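What the Packing Room Is Owed
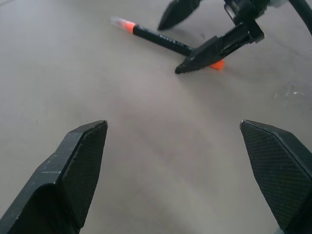

The stationery works at Clurnenby has made and packed writing goods since 1947, and for most of that time the question of who does what has been settled by habit. That is changing. Two-handed robot cells supplied by Skoltotex are being prepared for the assortment benches, where mixed sets are made up by hand, and the trial work is now far enough along for the people on those benches to form a view of it. The task set for the machines is modest in appearance. A black marker with an orange cap lies at a slant on a grey table, one gripper reaches down across the barrel near the capped end, and a second pair of fingers stands open on the near side. Anyone who has worked a packing shift will recognise the job. It is the smallest unit of what they do, and they do it while talking to a neighbour.

The management's case deserves a fair hearing. Assortment work is hard on the wrists and the neck. The autumn rush, which begins in September, has for years been met with overtime that few people wanted and agency staff who left before they had learnt the pack lists. A machine that could take the dullest part of the order book would be welcome to many of those now doing it, and several have told me as much.

My concern lies with the terms. There are 149 people employed on the site, of whom 37 work in assortment. The company has stated that no post will be lost during the trial. This is a proper assurance, and it was given in writing, but a trial is a short thing. It says nothing of the year after. A post which is left empty when its holder retires has also been lost, though no one is handed a letter, and the town will feel the difference when its school leavers come to look for a first job.

There is a second matter, less often raised. The skill in assortment does not lie chiefly in the fingers. It lies in noticing that a barrel is scuffed, that the print is faint, or that a carton from the supplier has been filled with the wrong line. Nesrin Yurt, who led the benches for many years and now trains new starters, put it to me that her best packers reject goods before they know they have looked at them. If such people are moved to minding a cell, and are judged only by how seldom it stops, that habit will fade. It cannot be bought back in a hurry.

The experience of the Mahlangu bindery is worth setting beside our own. When its folding lines were automated, eight of the older hands were kept on as inspectors, at their former grade and with authority to stop the line. The arrangement was thought generous at the time. It has since been used as the ordinary basis for staffing there, and the bindery's managers no longer speak of it as a concession. By contrast, the scheme known as Kidemik, drawn up for our own site, describes the future role as "cell attendant" and places it one grade below that of packer. I can find no argument in the paper for this. Watching over machinery, clearing its faults and answering for its output is a heavier duty than the one it replaces, and the pay should say so.

I would therefore ask for three changes before the scheme goes further. The grade of attendant should be no lower than that of packer. Those who work the cells should have the right to stop them without first finding a supervisor. Lastly, the company should publish, each year, the number of assortment posts filled and unfilled, so that any shrinking of the department is done in the open and can be argued over.

None of this would delay the engineers, whose work is careful and whose manner on the shop floor has been courteous throughout. They have spent long hours at the benches asking how things are done, and the packers have answered them freely. That help was given in working time but it was not in anyone's job description. The company should bear it in mind when the new grades are discussed.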